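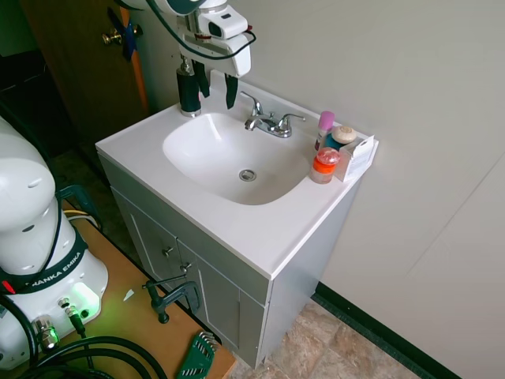

Getting an Old Baler Tying Again: My Project Report

By Esi Agbenyega, March

We use cookies to improve your visit. Accept / Manage settings

I picked the small square baler because my uncle Kwame Ofori has had it parked behind his shed in Sulside for 15 years and I wanted to hear it run! It's an old Osei (nobody at school had heard of them either) and the left knotter missed more than it tied.

My partner was Edem Akolgo, who is way better with a wrench than I am. We spent the first week just scraping off old grease and chaff, and only then found that the bill hook was worn and the twine disc was out of time — so we'd been blaming the wrong part all along. Mr. Shek lent us the shop manual for a Gonier baler, close enough for the timing marks, and we filed the hook smooth and put in 2 new springs.

For the test we pulled it behind Kwame's tractor on some leftover hay. We made 9 bales. The first one popped open on the left side, I backed the twine tension off a little, and the rest held when we tossed them on the wagon.

If I did it over I'd take photos before pulling anything apart, and I'd order the springs sooner. The plunger knives still need sharpening, and Edem wants to do those before first cutting.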